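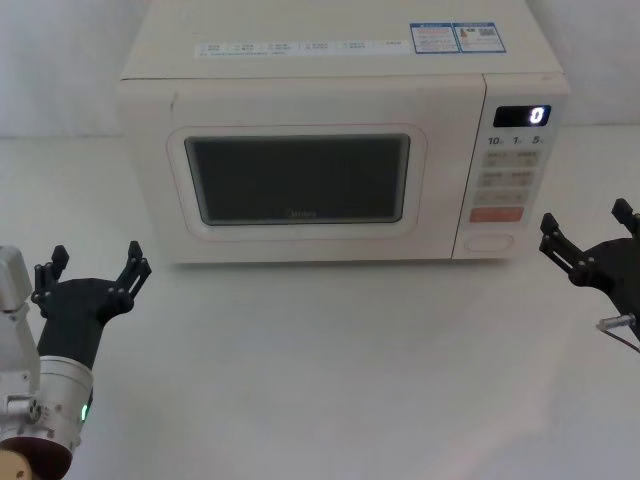
Ticket 262. Cavura kitchen skill won't open a microwave reliably. I'm reopening this, as it was marked solved and it isn't. Your sales page says the Cavura pack handles "everyday kitchen appliances", and I was asked to find out whether it could heat lunches in the staff kitchen at our Callamska shop so that a person doesn't have to. So far it can't do the first step. The door on ours has no handle to pull. It opens with an oval button at the bottom of the control panel, and the button is the same pale colour as the casing, so I'd like to know what the software thinks it's aiming for. A two-finger gripper spread wide is a clumsy thing to press a button with in any case.

Setup: two arms, stock grippers, Cavura pack as shipped, Hakala controller. Plain table, plain wall behind. Nothing near the door to bump into. I've done you every favour I can think of.

What I tried, first session (August, late morning):

Ran "open door" 30 times from the saved start pose. I called it a success if the door popped and the arm backed off without me touching anything. It managed 2. Most of the misses stopped short of the button and reported "done". A few pushed the body of the microwave and the safety stop cut in, which I'll give you credit for.

Restarted the controller, same result. Redid the head camera calibration by the book, same result. Moved the start pose lower and further out, per the reply from Kazue Tsuchiya on your side. The left arm then sat well clear of the door, and the right arm got closer to the button before it gave up.
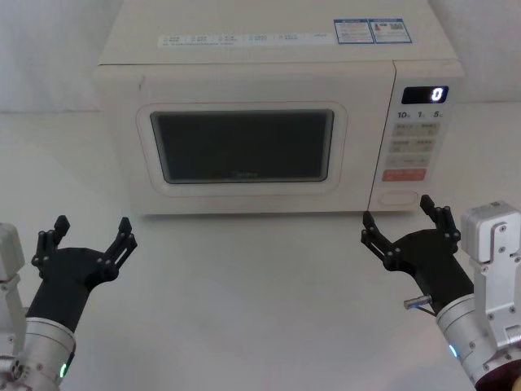
Closer still isn't pressed, though, and the log still said "done". That bothers me more than the misses do. If a new kid on the counter told me the door was open when it was shut, I'd tell them to look again. I can't find a setting that makes the software look again. Is there one?

Reply from Jastbridge support (Kazue Tsuchiya):

Thanks for the detail. There is a setting, "verify after contact", off by default as it slows the cycle. Please turn it on and close the fingers fully before the approach. An open gripper can touch the panel with the side of a finger and trip the contact check early. Could you also send the wrist camera recording from the arm doing the pressing?

My notes, second session:

Turned on "verify after contact". Closed the fingers first. Better. It stopped claiming success when the door hadn't moved, and the door opened more often than it had. I stopped keeping score after lunch. It is slow. Somebody standing there would have eaten by the time it decided the door was open.

Start button: it can find the orange one, probably on colour alone. It has no idea about the minus and plus bar above it, so I couldn't get it to set a time. The display sits on 0 and the skill carries on regardless.

Putting a bowl on the turntable: not attempted. I'm not having soup near this equipment until the door works.

Recording is uploaded. Wrist view still attached.

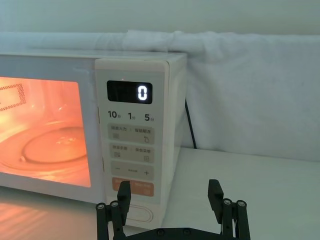 Would you let it run the microwave with no one in the room?

I wouldn't, and I'd want a few weeks of dull, boring results with a person watching before I changed my mind. It presses one button if you set the scene for it. That's a fair bit of engineering, and I don't mean to be rude about it, but the chore is bowl in, door shut, right time, bowl out, and wipe up what spilled.

Reply from Jastbridge support (Kazue Tsuchiya):

Received, thank you. I've passed the panel layout to the Cavura team. Setting a time with plus and minus keys isn't supported in this release. I agree the product page should say so and have asked for the wording to be looked at. Are you happy for me to close the door issue?

My reply:

No, leave it open please. Change the default on that verify setting and then we'll talk. For what it's worth, my manager was quoted 500 a month for this pack – I've told her to hold off and we'll keep heating our own lunches. Will run the door test again when the next release is out.

Status: open, waiting on vendor

2 comments | 0 shares

Contact support | © Jastbridge | Back to top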